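Subject: Re: [studero-users] how many demos before the first training run?
List: studero-users
Date: Sunday, 9:40 pm

On Sunday afternoon, a list member wrote:

> Hi all, new here. We're a small shop just getting going with
> Studero and we want to teach a two-gripper setup to fold hand
> towels and stack them. Three questions.
>
> 1. How many demonstrations do people collect before the first
> training run? I've seen everything from 50 to "a whole lot".
>
> 2. Do you throw out the bad ones? Our operators fumble quite a bit
> and I don't know if a dropped towel ruins an episode.
>
> 3. Do you keep the room the same the whole time or change it up?
>
> Sorry if this is in the archive, the search is not being kind to me.

Welcome! The search isn't kind to anyone, don't worry about it.

We did towels at Itcombe for most of the spring (then pillowcases, which I don't recommend to anybody) so I'll just tell you what we did and you can take the bits that fit.

On number 1, we trained at 90 episodes and it was terrible, but I'd still do it again. The policy would reach for the towel, grab a corner and then sort of hover there forever. What we got out of it was finding a bug in our gripper timestamps, which were lagging behind the video. If we'd waited until we had 1000 in the can, all 1000 would have had that lag in them, and I think I would have cried. So: train early, train badly, look at what it does, then go collect the big pile. We ended up with 1580 kept episodes for towels, and the curve had gone pretty flat well before that.

Number 2 is the one people fight about on here, so brace yourself for replies. We sort ours into 2 buckets. If the operator drops the towel and picks it back up and finishes, we KEEP it, and we tag it as a recovery. Those are gold! Our first decent model had never seen a dropped towel and had no idea what to do with one. If the operator gives up, or somebody walks through and bumps the table, or the towel goes on the floor where the arms can't get it, it goes in the bin. The tag matters more than you'd think, because later on you'll want to change the mix and you do not want to be rewatching hundreds of clips to find the fumbles. (We did this. It took two of us most of a week and a lot of pretzels.)

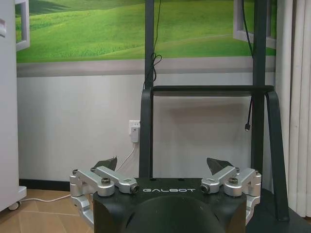 One more thing on fumbles while I'm at it. Check how your operators are starting and stopping. Ours had a habit of hitting record and then having a little think before moving, so every episode began with three or four seconds of nothing, and guess what the robot learned to do very faithfully. We trim the dead time at both ends now with a small script that looks at joint speed. It came out of the Umali folks' loader and I've hacked on it a bit. Happy to send it to anyone who wants it, just write me off list.

Number 3, change it up, but slowly. We kept everything fixed for the first couple of hundred so we could tell if the thing worked at all. After that we moved one thing per session: blinds open or closed, a different towel color, the stack on the other side. If you change everything at once and it gets worse you'll have no clue why. Also write down what you changed! We use a plain text field in the Ellov session form, nothing fancy, and half of it reads like "blue towels, lamp on, it's hot in here", but I've gone back to those notes more times than I can count.

Oh, and wash the towels. I'm serious. Brand new ones are stiff and hold a crease, and after a few weeks of being grabbed they go floppy and fuzzy, so your early data and your late data end up being two different jobs. We rotate through old and new in every session now and that smoothed out a lot.

What control rate are you recording at, and are your operators using leader arms or a headset? I'd answer a few of these differently depending on that. With a headset I'd plan on shorter sessions, our people got sloppy after half an hour and you could see it right there in the grasps.

> We're hoping to have something to show by the end of June.

Doable for towels, I'd say. Get your first ugly training run done this week if you can and post what it does, even if it's embarrassing. Somebody on here will have seen the same thing.

Cheers from Itcombe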